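Rerau bench notebook, two-arm cell
2/12/22

Picking up where I left off, with the handover still the thing I want to crack before anything else gets bolted on.
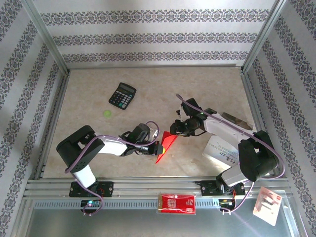 So the cables. I rerouted both of them over the shoulder housings last night and I'm much happier, but the left one still has too much slack down by the base and the loop hangs below the rail. It hasn't snagged yet. I want a clip there before I let the arm swing fast, and I don't want to just zip-tie it tight like I did on the first version, where the elbow ran out of cable at full reach and yanked its own connector (sorry again, Nga, I know you crimped that one).

Handover test, red triangle. I picked the triangle on purpose! The calculator is easy, it's chunky and you can grab it any old way. The triangle is flat and has a point, and if the left gripper has it anywhere near a corner it pivots as soon as the right one touches it. Left arm holds, right arm comes in over the upper edge, closes, left lets go. That's the whole plan.

Ran it 14 times. 11 good ones, and the other three all went the same way: the right fingers closed a hair early and shoved the piece sideways before they had it. I slowed the approach for the last stretch and I think that's the fix, but I made the change late and only got a couple of runs in afterward, so don't take my word for it.

Keisha asked why I don't clear the floor between runs. I want the clutter in there. The green disc, the brown piece and the white card with the Chinese text all stay where they land unless an arm is going to hit them. Plandance keeps its pick list in a plain text file, so if you add something to the floor, add it to the list too, please, and use a name the rest of us can guess. "Thing 2" is not a name.

Wallpaper: yes, it's staying. Quintanilla had the damask on the remnant shelf and it went up in one evening with a bread knife and a lot of paste. Keisha thinks the pattern will bother the vision side. Maybe! I'd like to find out before we cover it in something boring. If it does turn out to be a problem I'll do the back wall plain first and leave the sides, then compare.

Light is too hot toward the back of the floor. The beige board bounces a lot and washes out, and pale stuff gets hard to pick out back there. Try the diffuser from the Grunbridge box, or just tip the lamp up a bit.

Wiring under the right base is a mess and I know it. The red and yellow leads need to go into a proper terminal strip. Nga has one spare. Until then please don't rest tools on the rail near there.

Logged steps so far on this config: 3,590. I'm going to keep the counter running through the gripper change so we have one long log.

To do next:
clip for left cable loop
rerun triangle with slow approach, same start pose
ask Nga about terminal strip
diffuser
number 7 on the old list (soft stops in software) is STILL open, and it's mine

Left both arms parked and the supply off at the wall. Key's on the hook by the drill press.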